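May, early afternoon

Picking up where I left off before lunch, with a fresh cup of tea and (I hope) a clearer head! Kári Mogensen came by with the second box of recordings from the Rondon meditation hall, so we now have the whole run of evening talks on the desk at last. I'm so pleased. The older talks are on loving-kindness, and the later ones keep coming back to the Eightfold Path, mostly right speech, which the teacher clearly loved to talk about.

I started the transcript of the long talk at 1330 and got through 30 minutes of it before my ears gave out. The chanting at the start is lovely but very hard to write down, and I've left the Pali words as I heard them, with a question mark wherever I wasn't sure. Preben Hviid, would you look those over when you have a quiet hour? You have a much better ear for it than I do, and I think I've spelled the refuge verses two different ways on the same page.
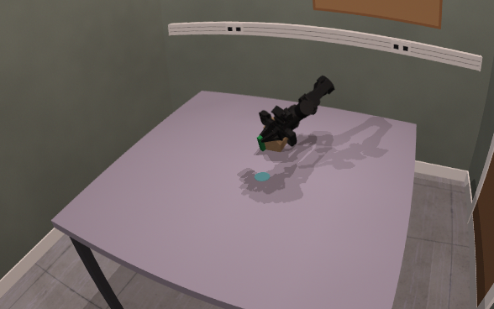

Black arm over the square table, small tan block at the gripper.

Back to the talks. Tape 5 has a hum all the way through, worst during the silent sitting, and I'd rather leave it in than lose the bell at the end. Kári thinks a gentle filter on the spoken part would be fine, and I've made a copy so we can try it without touching the original.

The Ostrowski letters mention a talk on impermanence given at the Skodska retreat, and I still can't find it in either box. It may be filed under the wrong teacher. I'll go through the labels again tomorrow, slowly this time, and write to the hall if it doesn't show up.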